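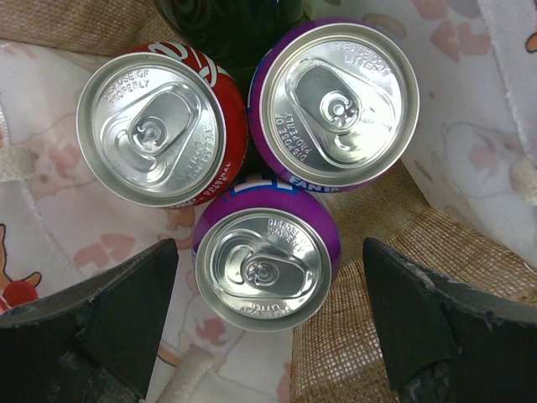

Juwita Menon runs example gathering for the manipulation group at Bundholm, and her first remark is about data volume. The group's current set for bagging tasks holds 1,332 episodes, all driven by hand on a two-arm cell and all kept, including the failures. She says the number matters less than the spread of starting positions. "If every can starts in the same spot, the model learns the spot," she says. Wrist views are where she looks first when an episode is reviewed. With three cans upright and touching, lids up, the fingertips have very little room to get between them, and two of the cans are the same colour. "From overhead you'd call that easy. From the wrist you can see the gap you don't have."

Each operator works a block of 8 episodes and then changes over. Danang Mangundap, who wrote the operator guide, set that limit after comparing early and late episodes in longer blocks. "The paths get shorter, which sounds good, but people also stop correcting," he says. "We want the corrections in there. A policy that has never seen a recovery won't attempt one."

The fixed view and the wrist view are recorded together and checked for timing before anything is labelled. An episode with a clock offset is set aside and not repaired.
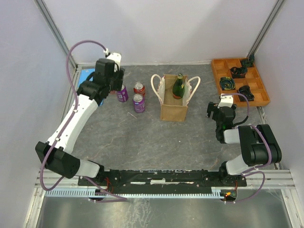

Labelling takes longer than driving. Menon's team marks the start and end of each grasp, which arm made it, and whether the object was released on purpose. Two people label every episode separately. Where they disagree, Anisa Setiawan makes the final call and records the reason.

Soft containers remain the weak point. "A tray has the same shape every time," Setiawan says. "A bag moves when you touch the rim, and a handle can be in the way on one try and clear on the next." She wants more episodes with the bag turned, and more with something already inside it.

The next round is planned for January. Mangundap would like it to include both arms reaching into the shared area at once, which the current guide discourages. Menon has agreed to a trial block, to be stored apart from the main set.

Search this site Enter keywords Go

Contact | © 2023 Bundholm | Back to top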